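Looking After the Button-Press Cell: What We Checked and What We Still Don't Trust
Student project report, Fernska Automation Lab
Aparecida Fontes
March 22, 2020

1. Why this report exists

The lab handbook says the button-press cell is "maintenance free between terms." I was asked to set it up for the spring group and write down how. My short answer is that the handbook is wrong, and the rest of this report is the longer one.

The cell is simple on paper. An arm comes down on a push button, the button sends a signal, and the controller logs a press. The handbook gives a Wokow arm, a Mendonça controller and one button. The previous group reported 800 presses without a fault. I could not find their raw log, only the number on a slide, so I treat it as a claim.

2. Setting up the table

The handbook tells you to place the button "in front of the arm, centered." I tried this first and did not like it. With the button centered, the elbow had to fold almost to its limit on the way back up, and the controller gave two joint warnings in the first hour. Moving the button to the right half of the table and slightly back got rid of the warnings. I don't claim this is the best position. It is the one I tested.

Before teaching any points, clear everything else off the tabletop. The previous group kept a screwdriver and a cable tie bag next to the button, and their taught path has a strange detour in it that I think was there to miss them. I deleted that path and started over.
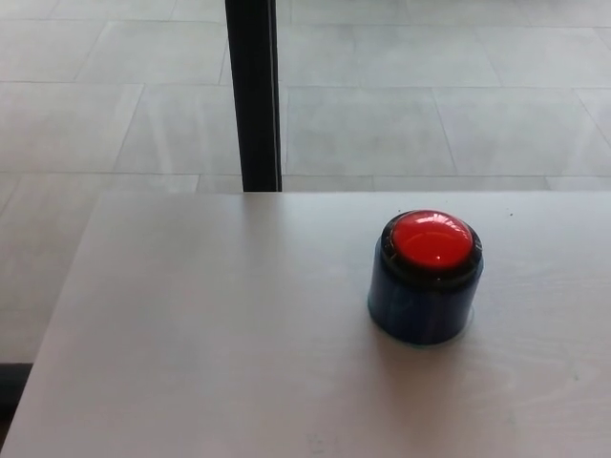 Figure 1. The push button on the cleared table, red cap up.

Teaching the press point took most of an afternoon. The cap is domed, so if the tool comes down off center it can slide toward the rim. The cap also stands only a short distance above the black collar, which leaves little room for a sloppy approach height. I taught the point at the top of the dome, then jogged down in small steps until the controller showed a signal, and stored that height.

3. Checks and one repair

I ran 60 presses at slow speed. The controller logged 47. The Rivness diagnostic tool blamed "operator positioning," and I spent a long time re-teaching a point that was fine. Pressing by hand gave the same kind of misses, so the arm was not the problem. A screw terminal at the controller end was loose. I cut the wire back, stripped it again and tightened it. The second run of 60 logged 60.

That is a good result, but it is one run - and at slow speed. I would not put it on a slide as proof of anything. I also can't say how long the terminal had been loose, so it is possible the earlier group had the same fault and did not compare presses made with presses logged.

4. Routine I suggest for the next group

Wipe the tabletop and the cap before the first run.
Tug each wire at the controller, gently, with the power off.
Press the button 16 times by hand and compare with the log.
Run the taught path once at slow speed with a hand on the stop.
Save the raw log under the date of the run.

5. Open points

The button is not fixed to anything in the current procedure. I asked for a mounting plate and was told friction is enough. I have not measured how far the button creeps over a long run, and until somebody does, I would check the press point again after every session. Full speed is also untested since the repair. The log file and the new taught path are in the project folder, and the old path is kept there under its original name.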